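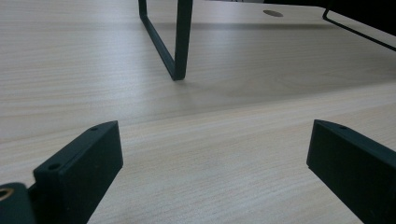
Wood Tops and Little Black Risers: A Small Gallery

Wednesday, September 22, 2021

I've been going on about pale desktops since June, so I finally put a page together! Everybody in my inbox seems to be hunting for the same two things, a light wood-look surface that doesn't show every crumb and a skinny black stand to go on top of it (I have a weakness for both). My own favorite is a Galindo board I got secondhand, and I've carried it through more rooms than I care to admit.

My rule with low tables is to keep the top almost bare. One round wooden thing, and then stop. I always want to add a tray and a plant and a stack of books, and then I can't find my coffee.
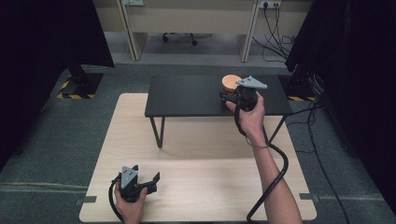 Black top, thin metal legs, pale board underneath, and a round piece of wood on the right. I love that warm tan against the matte black.

If you're shopping for a board like this, look at which way the grain runs before you buy. Mine goes side to side and it makes a narrow desk feel wider. I nearly bought a Udirer top with the grain going front to back, and I'm so glad I slept on it – it would have driven me up the wall.
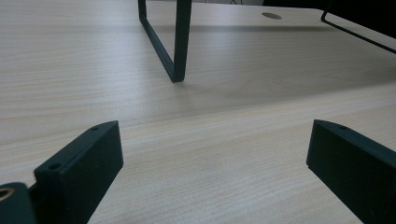 Fine beige and cream streaks, with a dark metal leg standing toward the back.

On to wire legs. People worry they'll scratch, and yes, the cheap ones can. I stick felt dots under mine and swap them out when they get grubby. The Grodusov stand I have at home has been on the same top for 5 years and the finish still looks fine to me. A soft cloth, warm water, a tiny bit of dish soap, and wipe along the grain.

Cable holes are the other thing I get asked about. I like mine at the back and in the middle, so the lamp cord can go either way.

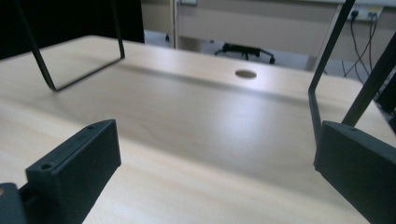 Marisela wrote in to say that she'd take the hole in a back corner any day, because a middle one always ends up right behind her screen where she can't reach it, and that she has gone over to felt pads on everything, chairs included.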